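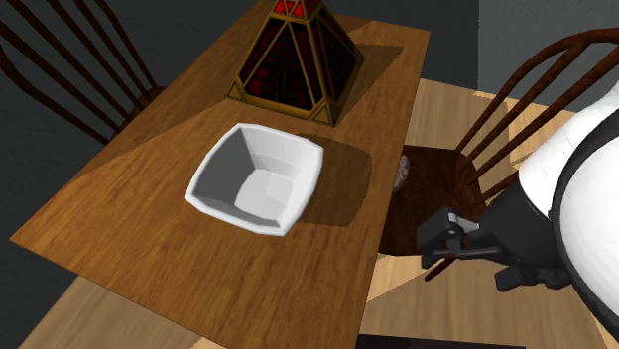 Clearing the table is the chore I keep coming back to, because every household robot pitch I've sat through in the past year has promised it by the second slide. Lalness promises it. So does Stisero, whose sales deck had a family laughing on a couch while the dishes looked after themselves. What the developers spend their days on is more like this: a simulated dining room, one empty white bowl on a wooden table, a lantern behind it, and an arm off to the right with nothing in its gripper. No gravy, no forks, no toddler. I'd call that a fair starting point and a very long way from my kitchen.

Bowl, table, arm. Rendered, so the grain is lovely and a breakage costs nothing.

Arash Ansari, who writes control software at Karimi, thinks I'm being a grump. His argument is that you can run 3,000 tries at a bowl overnight in simulation and be home for tea. Fair enough, but my bowls have porridge set hard in them, and I've yet to see anyone simulate porridge.

The number I'd like is the boring one. Out of 102 ordinary dinners in 20 ordinary homes, how many tables got cleared without a person stepping in? I asked three companies in May. Two sent me a brochure and Clinley sent a video, sped up to six times normal speed, with a cut in the middle.

Domingo Escobar runs a café and has been offered a trial unit twice. He said he'd take it when it could carry a stack of plates past a pram at lunchtime. Until then he's paying a uni student, who also does the bins.

I'll add to this page when one of them lets me bring my own dirty dishes.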